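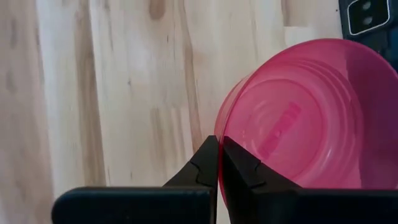 工单主题：浅色木桌面发白、起毛、擦不掉的灰褐印子，求指点。各位好，先谢谢看到这条的人，我写得可能有点长，想把前因后果一次说清楚，省得来回问。桌子是搬到现在这个住处以后买的，Nultness 家的实木餐桌，淡色的，买的时候店里说是出厂上过一层木蜡油，没有漆。用到现在，桌面靠一边的地方颜色比别处浅了不少，有的地方快成白的了，还夹着一道道灰褐色的细纹，顺着木纹走。我平时拿那只粉色的半透明塑料碗洗葡萄、泡木耳，洗完习惯侧过来搁在桌上控水，所以第一个怀疑的就是它。碗底有一圈一圈凸起来的棱，我想会不会是水积在棱和木头之间，慢慢把油层泡坏了。可是发白的那块又不是圆的，是顺着板子一长条，这就把我弄糊涂了，所以来开这个单子。

状态：处理中
提交日期：2022年11月29日
产品：Nultness 实木餐桌，浅色，木蜡油表面
使用环境：厨房连着饭厅，朝南，冬天开暖气

一、现象

用手背摸过去，发白的那一片明显比旁边涩，指甲轻轻刮会起一点点细毛。别的地方还是滑的。滴一滴水上去，好的地方水是一颗圆珠子，半天不散；发白的地方水很快就摊平了，颜色也跟着变深，干了以后又回到原来那种灰扑扑的浅色。

灰褐色的细纹有的像木头本来的纹路，有的我拿不准。桌子上本来就有几道天然的深色纹，还有像节疤一样的地方，刚买回来那天我就看见了，心里还挺喜欢，觉得有点山里的味道。现在的问题是，我分不清哪些是天生的，哪些是后来染上去的。要是把人家天生的花纹当成脏东西去磨，那可就太冤了。

二、已经试过的办法

第一步，温水加一点点洗洁精，软布拧到快干，顺着木纹擦。擦的时候好像干净了，等干透一看，跟原来一模一样。

第二步，白醋兑水。这个是听家里长辈说的，老人家讲什么都能用白醋解决。我在靠墙那头试了巴掌大一块，味道散了半个下午，印子没见淡，那块木头倒是更涩了一点。后来没敢再用。

第三步，买了一瓶 Melitz 的木器清洁膏。说老实话，这个清洁膏本身挺好用，家里的砧板架子擦得亮亮的，可是桌上发白的地方擦完还是白。我估计它管的是油污，管不了油层没了这件事。

第四步，把碗换了地方。从那以后洗完东西都搁到水槽边的沥水篮里，桌上先空出一段时间不放湿的，看它会不会继续变白。观察了两个星期，没有变大，也没有变好。

三、客服第一次回复（摘录，我原样贴过来的）

您好，感谢您写得这么仔细，我们读着也觉得亲切。从您讲的情况看，水珠摊开、摸着发涩，是表面油层变薄的典型表现，木头本身应该没有坏，请先放宽心。木蜡油桌面不像漆面那样有一层硬壳，用久了会慢慢被擦走、洗走，尤其是常年擦的那一边，会比别处淡得快。

关于那只碗，单单搁一只碗，通常留下的是圆印或者弧形印，您讲的是顺着板子的一长条，更像是经常用湿布来回擦同一块地方造成的，或者那条板子原来就比邻近的颜色浅。实木桌面由几块板拼成，每块板颜色不一样很正常。想请您确认两件事：发白的边界是不是正好落在两块板接缝的地方？您平时擦桌子，是不是总站在同一侧？

四、我的回复

看到第二个问题我笑了，还真是。我每次都站在靠水槽那一侧擦，手伸到哪儿就擦到哪儿，另外那头一个礼拜可能才轮到一回。八月那阵子家里来了小孩，吃西瓜，一天恨不得擦五六遍，都是这一侧。

第一个问题，我趴下来看了好一阵。有一段边界确实跟接缝对得上，直直的一条；可是再往里走，浅色又跨过接缝去了，边上毛毛的，不整齐。所以大概是两样都有：那块板本来就浅，再加上我擦得太勤。

深色纹的事我也照您教的办法试了，用湿棉签点在纹上，等干了看颜色变不变。像节疤的那一处和旁边那道长长的褐色纹，点了水干了以后一点没动，摸着也是平的，我就当它们是天生的，不去碰了。另外有两道灰的，棉签上带下来一点灰颜色，那应该就是脏东西钻进木纹里去了。

五、客服给的处理步骤

1. 桌面清空，用拧得很干的布擦一遍，晾一整夜。
2. 用细砂纸顺着木纹轻轻打磨发白的区域，手上不要使劲，打到不起毛就停。千万不要横着磨，也不要打圈。
3. 换更细的砂纸再过一遍，往旁边好的地方多带出去一掌宽，这样新旧之间不会有一条硬边。
4. 用吸尘器的毛刷头吸掉木粉，再拿微湿的布带一遍，等干。
5. 上木蜡油，薄薄一层，布上挤一点就够，抹开以后等十五分钟，把多余的擦掉。
6. 隔一天上第二层。
7. 头一个星期不要放湿的东西，也不要放热锅。

另外提醒：擦过油的布会自己发热，用完摊平晾在外面，或者浸在水里，不要揉成一团扔进垃圾桶。这一条我以前真不知道，写在这里给后面看帖的人也提个醒。

六、执行记录

砂纸家里有两种，粗的那张我没敢用，翻出来一张标着 3000 的，还挺高兴，觉得越细越保险。磨了半天，胳膊酸得不行，木头一点动静没有。回头问客服，人家很客气地说，这个目数是抛光用的，打磨木蜡油桌面太细了，240 左右起步，最后到 400 就够。白费了一个晚上，不过也没造成什么损失，算是给桌子按摩了一回。

第二天去 Drelport 那边的五金店，把该买的砂纸买齐了，顺便带了一罐 Sýkora 的无色木蜡油，小罐，265 块。店里还有一种带白色的，说是可以让浅色木头不发黄，我犹豫了好久，最后还是拿了无色的，想着先把状况稳住，颜色以后再说。

打磨比想象中快。240 的过了一遍，灰印子淡了一大半，400 的再过一遍，手摸上去像摸纸一样。那两道灰的，有一道完全不见了，另一道还剩一点影子，我没有追着磨，怕磨出坑来。

上油那一下最有意思，布一抹过去，浅的地方马上润起来，木纹一条一条都浮出来了，我站在那里来回看了好几遍，饭都忘了做。干了以后颜色会退回去一些，跟客服讲的一样。

第二层上完，过了两晚，重新做滴水试验。原来发白的地方水也能成珠子了，没有旁边那么圆，但是比以前强太多。颜色上还是看得出浅一点，侧着光看有一条淡淡的分界，正对着接缝，我认了，那块板生来就这样。

七、还剩下的问题，请客服有空的时候看看

（1）另外那头我没有磨，只上了一层油，摸着稍微有点黏，已经三天了。是油没擦干净，还是屋里太冷干得慢？暖气是晚上才开的。

（2）以后洗完的碗能不能偶尔还搁桌上？我知道最好不放，可是人的习惯一下子改不过来，水槽边上又总是满的。如果下面垫一块棉布，会不会反而把水闷在里面？

（3）保养油多久上一次合适？说明书上写的是“视使用情况而定”，我这种爱擦桌子的人，到底算哪种情况呢。

八、客服第二次回复

您好，恭喜您，第一次自己动手就做到这个程度，很不容易。

发黏多半是多余的油没有擦走。没磨过的地方还有旧油层，吃不进去多少新油，会浮在表面。请用干净的棉布用力来回擦几遍，布上可以沾一点点同款油，把表面那层化开带走，然后白天开窗通风，过几天再摸。

碗偶尔放一会儿没有关系，外面的水抹一下就行，不要过夜。棉布垫不太推荐，吸了水以后一直贴着木头，比碗本身还厉害，镂空的垫子会好些。

保养方面，可以拿滴水试验当标准，水珠摊平得快了就补一层薄的。您擦得勤，靠水槽那侧可能半年要补一次，另外那头一年看一次就够。平时擦桌子请把布拧干一点，擦完再用干布带一下。

九、更新

照着做了，黏的那头擦了两块布下来，布上黄黄的一层，现在已经不黏手了。镂空的垫子也买了，软木的没要，要了竹条的那种。单子先不关，等开了春暖气停了，我再做一次滴水试验，把结果补在下面。

状态改为：观察中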